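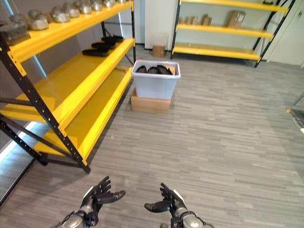 ## 4. Teaching the shelf-to-bin task

Okay, the rig is calibrated, the arms follow yours, and you've stopped giggling at the fingers. Now we get to show Banora a real job! I use the black shoe-shaped parts for this one (Petrauskas calls them "shells" in the software, so I will too). They're light, they don't roll, and they survive being dropped, which matters a lot in your first hour.

**Before you start**

- Put the bin where the right hand can get over the rim without the elbow coming up. I stand mine on a box so the robot doesn't have to stoop.
- Lay the shells on the middle shelf with some space between them. Tight rows come later.
- Make a new task folder called `shelf_to_bin` and check that Sitport shows both arms as live.

> **Caution:** Keep one foot by the stop pedal the whole time you're in the headset. If you can't feel the pedal, you're standing in the wrong spot.

### 4.1 Record a demonstration

1. Bring both hands up in front of you, palms up, and hold still until you hear the double beep. That's your start pose, and every take has to begin from it.

2. Press the left thumb button to start recording. Don't rush off! I count to 2 in my head so there's a clean bit at the front of the take.

3. Reach in under the top shelf with the right arm. Go in low and level, and keep an eye on the cables at the wrist (mine snagged on a shelf edge in my first week and I lost an afternoon to it). Leave the left hand open and out of the way, below the shelf you're working on. 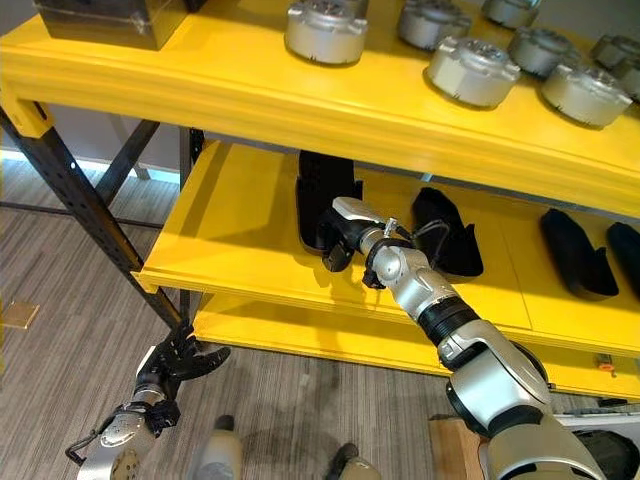
4. Close the fingers slowly until the grip bar in Sitport reads 40. More than that and the shell starts to bend, less and it swings like a bell when you lift.

5. Back straight out before you go up. I know it feels natural to lift and pull in one move, but the robot copies exactly what you do, and it'll happily copy you whacking the shelf above.

6. Carry the shell over to the bin and let it hang heel-down or toe-down, whichever, as long as you pick one way and stick with it for the whole set.

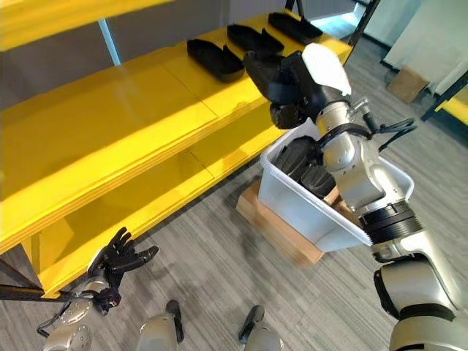 Lower it until it's below the rim if there's room, then open the hand all the way. A half-open hand is the thing I have to fix most often in other people's takes.

7. Return to the start pose, wait for the double beep and press the left thumb button again. Done, one take!

**Note:** If you fumble, don't try to rescue it. Hit discard and go again. Messy recoveries are their own lesson and I cover them in section 6.

### 4.2 Record the reverse

Once you've saved 4 good takes in a row, swap things and teach the robot to put shells back on the shelf. This one's harder, and I find it goes better with the left arm if your shelf runs off to that side. 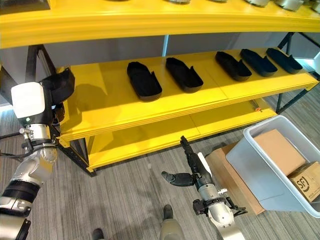 Watch your spacing. You want the toes toward the back and enough room beside each shell for the fingers to let go without nudging its neighbor. Keep the idle hand open and still, because any fidgeting gets recorded too (I talk with my hands, so this was rough for me).

### 4.3 If something goes wrong

- **Error 1101 when you press record:** the two arms have drifted out of sync. Go back to the start pose, hold, and wait for the beep. If it doesn't come, restart Sitport.
- **The hand won't open:** let go of the trigger completely and squeeze it once.
- **The arm lags behind you:** slow down first. Then check your Pultetwood bridge cable, and push it in until it clicks.

Save your takes before you take the headset off. Sitport does ask, but the message pops up inside the headset, where you won't see it once it's on the desk.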